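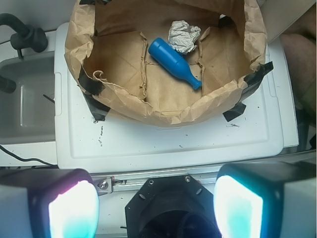

Last changed in September, 9:530 revision, by Lucie Chisholm

Paper bag bin

A paper bag bin is an ordinary brown paper bag, opened out and stood somewhere handy to collect small dry trash. It is one of the simplest pieces of household equipment there is, and one of the most adaptable! The same bag that carried groceries home can spend its second life beside a sink, on a workbench, next to a sewing machine or on top of a storage tub, swallowing wrappers, scraps and empty bottles until it is full.

Form

Nearly any brown paper bag will do. Bags with a flat, folded bottom are the favorites, as they stand up without help and open into a roomy rectangle. Bags without a flat bottom can be used too, but need more support from outside.

The rim is usually rolled or crumpled outward. This cuff does a surprising amount of work: it holds the mouth open, stiffens the top and lowers the walls so that a hand can reach in easily. A neat cuff is made by folding the edge down a finger's width at a time, all the way around, before starting the next fold. A quick cuff is made by scrunching, and many people (the author of this article among them) think the scrunched kind holds its shape better. A deep cuff gives a low, wide bin that is very pleasant to toss things into, while a shallow one leaves more room inside.

The floor of the bag wrinkles with use, and the creases deepen each time it is emptied and set back down. Small tears along the folds are common in older bags and matter little while the contents are dry and large enough not to slip through.

Fixing the bag in place

An empty paper bag weighs almost nothing, and a sleeve or a draft will carry it off the counter. There are several ways to hold it still. A flat stone or a jar lid in the bottom is the old method. Tape is the newer one, and works beautifully on smooth plastic, such as the lid of a storage bin. Four strips of black tape, spread between the two sides of the bag, are enough to keep it steady on a white plastic lid, and dark tape on a pale lid is easy to find again when the bag is due for changing.

Strips should run from the paper onto the surface, with a good length on each. Wiping the lid first helps the tape to grip. Scuffs and old marks in the plastic do no harm, but grit does. Where the lid has a recessed panel, the bag can be set inside it or across it, though a bag that straddles the raised rim tends to rock.

Placement

Next to a utility sink is a classic spot – close enough for anything found in a pocket on laundry day, or for the bottle that has just given up its last drop. The bag should stand clear of splashes. Wet paper loses its strength quickly, and a soaked bottom will give way at the moment it is lifted.

Typical contents

Small plastic bottles, wadded white paper, tissues, string, labels and packaging are the usual fill. Light, bulky things suit the bag best. A small bottle lying on its side with a ball of paper beside it already takes up a good part of the floor in a little bag, so flattening and folding pay off. Food scraps, broken glass and anything sharp belong elsewhere.

Some households keep 2 bags side by side, one for recycling and one for everything else. Whether the bag itself can be recycled afterward depends on local rules and on how clean it is. Tape is best pulled off first.

Regional names

In Rendon the paper bag bin is known as a "stander," and in Vunberg as a "cuff bag." Older residents of Prindasholm say "rolltop," a lovely word that deserves to travel further. The Girard sewing circle uses "thread bag" for a small version, which hangs from the table edge by a single strip of tape and catches clippings.

See also

Wastebasket
Grocery bag
Storage tub
Utility sink

This site uses cookies to remember your reading preferences. Accept | Decline

Contact the editors | Copyright the contributors | Back to top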